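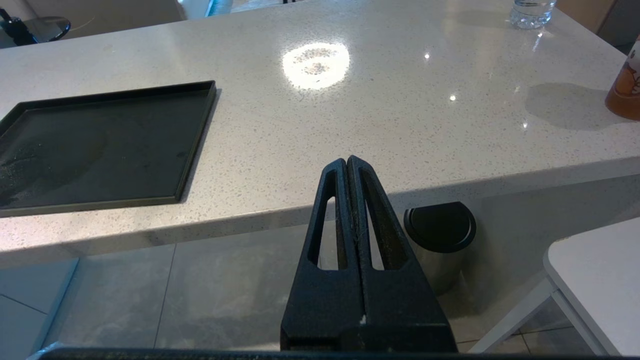 **fennel_torque**

I'm comparing two sets of fingers on the same parallel gripper and can't separate the effect of the fingers from the effect of the wrist camera. I'd like advice on the test as much as on the hardware.

Finger set A is from Idell: rigid, black, with a long tapered slot through each finger. Set B is from Rostberg: same length, no slot, soft pads. The arm is a Cârstea, the controller is an Anden, firmware as of November. The task is to grip the rim of a ceramic bowl on a tray, lift it, and put it down on bare counter. The counter is polished quartz with ceiling lights over it.

I ran 40 trials per set with the same start pose and the same closing speed. Set A drops the bowl less often during the lift. Set B is better at the first contact, in that it doesn't shift the bowl when it closes slightly off centre.

The complication is that the wrist camera is on auto exposure. When the reflection of a ceiling light comes into view, the exposure drops, the black fingers lose what little detail they had, and my fingertip tracker gives up. Of 3,222 wrist frames logged, the tracker marked 100 as unusable, nearly all of them from approaches with a strong reflection near the top of the image. The slots in set A give the tracker an inner edge to hold on to. Set B has only the outer outline, so it loses lock sooner.

So is A gripping better, or is it only being aimed better? I also have a head camera looking down at the counter, at present used only for logging.

Things already tried:

- matt tape on the fingertips (helped tracking, changed the friction, removed)
- lower closing force (bowl rotates in the grip with both sets)
- turning off the ceiling lights (image too noisy) 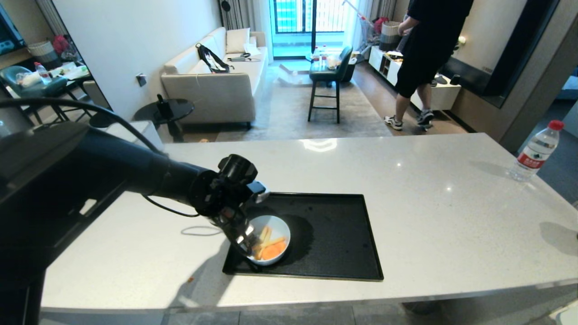 **plumbline_oss**

Take the tracker out of the loop for the comparison. If the bowl goes back to a marked position each time, you can run the approach open loop from recorded joint positions, and both finger sets get the same aim. Then add a known offset, a few millimetres each side of centre, and record the outcome for each. That gives you grip performance against aiming error, and you can put the camera back in afterwards as a separate test.

Three notes on the camera:

1. Fix the exposure and gain. In my setup I lock exposure at 2,000 microseconds and let the highlights clip. A clipped patch of counter costs you nothing if you aren't measuring anything there.
2. Mask the tracker to the area the fingers can occupy. On a parallel gripper they only move along one axis in the wrist image, so the mask is small.
3. You may not need to track the fingertips at all. The Anden controller reports jaw position. One calibration per finger set gives you the tip positions from that.

Use the head camera for scoring. It sees the bowl and the tray together, so you can measure bowl shift there. Check first how much of the rim the gripper hides at the moment of closing.

**gearmotor99**

Rostberg pads are better, I've used them for two years. Clean them with isopropyl. No problems.

**fennel_torque**

Thanks. I hadn't considered using jaw position. Does the calibration hold for B? The pads compress, so reported jaw position and real contact position will differ under load.

**plumbline_oss**

Not under load, no. Use it for the approach only and stop relying on it once the motor current rises. For B, calibrate with the jaws open and again closed on a rigid block at your working force. The difference is your pad compression, and it should be logged along with the pad age.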